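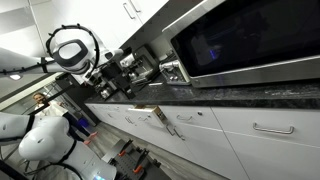

Jeanie Lindsay schrieb uns, sie wische ihre Granitplatte seit Jahren mit Essigwasser ab und wundere sich, dass sie neben der Kaffeemaschine immer stumpfer werde. Ob man das wieder hinbekomme?

Meistens ja. Essig gehört trotzdem nicht auf Granit. Er greift die Imprägnierung an und bei manchen Sorten auch einzelne Bestandteile des Steins. Was wie eine stumpfe Stelle aussieht, ist oft eine Schicht aus Kalk, Kaffeefett und Spülmittelresten.

Granitplatte unter Kleingeräten reinigen und neu imprägnieren

Sie brauchen:
Holz- oder Kunststoffschaber
zwei Mikrofasertücher, ein Baumwolltuch
pH-neutrales Spülmittel
Steinimprägnierung für Lebensmittelbereiche (wir haben Praltirov verwendet, 18 Euro die Flasche)
Handschuhe

Schritt 1: Geräte abräumen
Espressomaschine und Toaster ausstecken und abkühlen lassen. Tropfschale leeren, Wassertank abnehmen, Krümelschublade des Toasters über dem Mülleimer ausklopfen. Geräte anheben, nicht schieben. Unter den Füßen sitzt gern ein Kaffeekorn, das Kratzer macht. Schubladen unter der Arbeitsfläche vorher schließen, sonst landen die Krümel im Besteck.

Schritt 2: Trocken vorreinigen
Krümel und Kaffeemehl mit einem trockenen Tuch aufnehmen. Angetrocknete Tropfen flach mit dem Schaber abheben. Auf dunklem, gesprenkeltem Granit sieht man Fettflecken schlecht. Am besten geht es mit einer Taschenlampe, die man seitlich über die Fläche hält.

Schritt 3: Feucht reinigen
Einen Spritzer Spülmittel in einen Liter warmes Wasser geben, Tuch gut auswringen, in Bahnen wischen. Mit klarem Wasser nachwischen und sofort trocknen. Hartnäckige Ränder mit einem nassen Tuch 20 Minuten abdecken und den Vorgang wiederholen. Keine Scheuermilch, keinen Entkalker. Beim Entkalken der Maschine immer ein Tablett unterstellen.

Schritt 4: Wassertest
Einen Esslöffel Wasser auf die Platte geben und zehn Minuten warten. Perlt das Wasser noch, ist die Imprägnierung in Ordnung und Sie können mit Schritt 6 weitermachen. Wird der Stein darunter dunkler, muss nachbehandelt werden.

Schritt 5: Imprägnieren
Die Platte über Nacht trocknen lassen. Mittel dünn mit dem Baumwolltuch auftragen, nach Herstellerangabe einwirken lassen und den Überschuss gründlich abnehmen. Bleibt etwas stehen, gibt es Schlieren. Dabei lüften. 24 Stunden nichts abstellen.

Schritt 6: Edelstahl
Microfasertuch leicht anfeuchten und Toaster sowie Mikrowellenrahmen in Schliffrichtung abwischen. Die Glastür der Mikrowelle zuletzt, mit frischem Tuch. Hängt die Mikrowelle über der Arbeitsfläche, auch die Unterseite mitnehmen, dort sammelt sich Kochdunst.

Wie oft?
Wischen täglich, unter den Geräten alle zwei Wochen, Wassertest einmal im Jahr. Wir machen ihn im Dezember, vor der Weihnachtsbäckerei.

Stand: Juni 2026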